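Plultska Pages > Diary > House and Garden

Jun 1, 2020

Up at 4 again because of the light. The shade in the bedroom has come off its roller and I keep meaning to fix it. Made coffee, read the paper from Flumville, which had nothing in it except the road works and a long letter about geese. Then I started on the plants, which I had promised myself I would do in February and didn't.

Most of them had not been repotted in the time I have lived in this house. The fern was the worst. I had to cut the old pot away with tin snips, and what came out was mostly root with very little dirt left. I put it in the clay pot that used to hold umbrellas and cut the brown parts off. It looks thin. I will give it until the end of summer.

Soil is a nuisance to get at the moment. Bowen is only letting people order ahead and pick up at the side gate, two bags each, so I used one bag on the big pots and mixed what was left of the other with the old stuff from the tomato tub. I know you are not supposed to. The spider plant has had worse. I split that one and now I have 2 of them, and neither looks any smaller than the one I started with.

The ivy by the kitchen door I left alone. It is holding the trellis up by now, and if I start pulling at it I will be buying a trellis too.

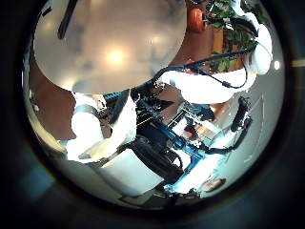 Leaves hanging over an edge are the thing I like best in a room, and I have wanted that in the front room for years. Everything in there stands on the floor or on the sill and grows straight up toward the glass. I went back and forth on where a trailing plant should go and kept thinking of how it is done here, high up, with the green coming down in front of brown wood. My front room has white walls on three sides and they make any plant look like it is waiting at the dentist. The fourth side has the old paneled cupboard, and I had never thought of using the top of it. So I cleared it off. Up there I found a cake tin, the box for a lamp I no longer own, and a stack of road maps. Wiped it down with vinegar and water, let it dry, and put the smaller of the trailing plants up on a saucer. It only reaches a hand's width down so far but it already looks better than it did on the sill.

The trouble is light. The top of the cupboard gets the window for an hour in the morning and after that just the ceiling lamp, which has a yellow bulb in it. I looked through the drawer for a whiter one. The only spare I had was an Arnel, 3,000 K on the box, which I think is still on the warm side. Put it in anyway. No great difference. I will see how the plant does for a few weeks, and if it goes pale I will swap it with the one from the landing and keep moving them back and forth.

Watering up there means the step stool. I tried the long-necked can from the floor first and got the wall.

Lunch was toast and the rest of the soup. Afterward I swept the kitchen, which had dirt in it all the way to the back door, and then found I had been walking it up the stairs too, so I did the stairs. Washed the empty pots in the tub outside with a stiff brush. One had a crack I hadn't seen and I put it with the broken ones for drainage. The rest are upside down along the wall, drying.

It got to 97 by the middle of the afternoon and I gave up on doing anything outdoors. Closed the curtains on the south side and moved the new pots away from the glass. The fern dropped some more while I was looking at it. I sat in the back room with the fan on and finished the library book, which I can't return yet, so it goes on the pile with the others.

Went out again after supper to water the beans. They are up to the second string. Something has been at the lettuce — small holes, no slime, so I don't think it is slugs. I put the mesh over it and held the corners down with bricks.

Still to do: the shade in the bedroom, the saucers for the two spider plants (I have them standing on dinner plates), and a call to Bowen about another bag. My back is sore from the bending. Bed early.

2 comments | 4 shares

Contact | Copyright Plultska Pages | Back to top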